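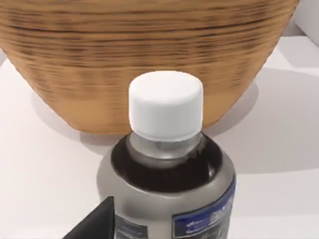 4. Setting up the wrist view for the bottle task

Posted 16/01/2021 by the Fondcombe manual team

Search this guide Go Advanced search

This section explains how to prepare the simulated wrist view before you repeat the Sotaddale grasp result. Please finish section 3 first. You need the Urnano simulator installed and the Shenoy policy file in your work folder.

In the bottle task the policy receives only the wrist view and the finger opening. It does not receive the position of the bottle. For this reason a small mistake in the view gives a large mistake in the result, and we ask you to follow the steps in the order given.

4.1 Load the objects

1. Open the task list and choose "bottle, near basket".
2. Set the random seed to 96. All the comparison runs in our report start from this seed.
3. Press Reset one time. The bottle should stand upright on the white table, with the round basket behind it.
4. Check that the white cap overlaps the lower middle part of the basket in the wrist view. If you see the table between them, the approach height is wrong. Go back to section 3.4.

Note: The writing on the bottle label is too small to read at this resolution. You do not need to change the texture.

4.2 Check the finger

5. Move the arm to the pre-grasp pose with the Home 2 button.
6. Look at the lower left corner of the view. One black finger must be visible there, and its corner must come in front of the left side of the bottle.
7. If no finger is visible, open the camera mount file and set the tilt back to the default value. Save, then repeat step 5.

Caution: Do not move the finger by hand in the editor. The picture will look correct, but the joint values will not agree with it and the policy will close too early.

4.3 Run the trials

8. Set the number of trials to 500 and the light to "soft".
9. Start the run. The window can be closed while it works.
10. When the run is finished, open the result table. A trial counts as a success only when the bottle is lifted and held until the timer stops.

Note: The policy was trained on over 2366 simulated grasps. We did not add any real grasps, so please do not compare your table with a real arm.

Note: In December we changed the shadow setting. With the old setting, the dark band under the neck of the bottle was sometimes taken for the edge of the cap, and the fingers closed too high. If your build number is lower than 1631, update before you start step 8.

4.4 Save your view

11. Save one wrist picture from the pre-grasp pose together with the result table. Section 5 uses both files.

Comments (3)

gripnotes: Step 7 solved it for me, thank you. My tilt was still the one from the mug task.

lab_bench_b: Does the seed also change the basket texture, or only the positions?

Fondcombe manual team: Only the positions. The texture is fixed in this task.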